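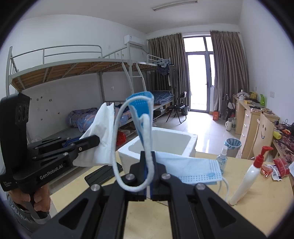 Mask in one gripper, a tissue-like sheet in the other, foam box waiting on the table.

We got her for half an hour, between batches, tea going cold. She runs the hand-teaching sessions for Hodlow, a small outfit that collects demonstrations of household jobs. She asked us to leave her name out. Fine.

First question, why by hand at all? Why not sit in a chair and drive the arm from a screen?

"We did that. Remote control, two sticks and a headset, for most of September. I was dreadful at it. You lose the feel. With a tissue you need to know how hard you're pinching and a stick tells you nothing."

So now it's one gripper per hand, walk up to the table, do the job. Her count for the current round is 1,112 demonstrations, of which 167 got thrown out. Mostly for speed. People rush.

"They tidy up the way they would at home. Flick, done. A robot can't learn much from a flick. I tell them, move as if someone's asleep in the next room."

Soft things are the trouble, she says. Bottles are easy, a box is easy. Tissue folds differently every go, and the ear loops on a mask hook on to whatever is nearby.
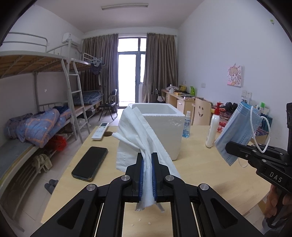
"My rule is one hand holds, the other waits. New people want both going at once, they get in a tangle and then they're cross wiht me."

A session is 60 minutes, then a break, no arguing. Wrists. She does 4 in a day at most and says the last is always the worst of them.

Does she still use the remote rig? Sometimes. Bestport, who take some of the recordings, like a few driven runs to compare. She finds them slow to make and dull to check.

"Say I drop something by remote. I've got to find it again on the screen, turn the wrist, come down, miss, come down again. By hand I just pick it up. And I keep that bit in, the picking up. That's useful."

We asked about real homes against a tidy lab bench. She's firm on this. Clutter stays, light from the window stays.

"If it only ever sees a clean table it'll only ever work on a clean table."

Next is folding small towels, if the new finger pads arive. After that, socks. She's not looking forward to socks.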